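My sourdough finally has holes in it! I've been baking every Wednesday since June, and for most of that stretch I was turning out very respectable doorstops. Tasty ones, but still. Then my neighbor Aurelia handed me a jar of her starter (she calls it Gekico, no idea why) and told me to stop feeding mine straight from the fridge.
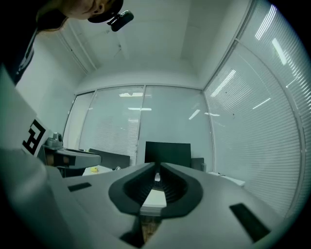 Filed under: Bread, Kitchen Notes

So now I take the jar out the night before, stir in 50 grams of rye and the same of water, and leave it on the counter until breakfast. Such a small change, and the dough feels completely different under my hands, all stretchy and alive. I do 2 folds before lunch and one more if I remember it.

My last loaf weighed 741 grams out of the oven and I was so proud I texted the number to my brother, who wrote back "ok."
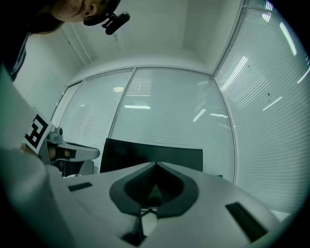
The crust is still a bit pale on the bottom, so next week I'm moving the rack down a notch and giving it 17 minutes with the lid off. I also want to try walnuts! Aurelia says to toast them first and fold them in late, and she hasn't steered me wrong yet. If you've got a favorite seed or nut combination, leave it in the comments, I'll bake pretty much anything.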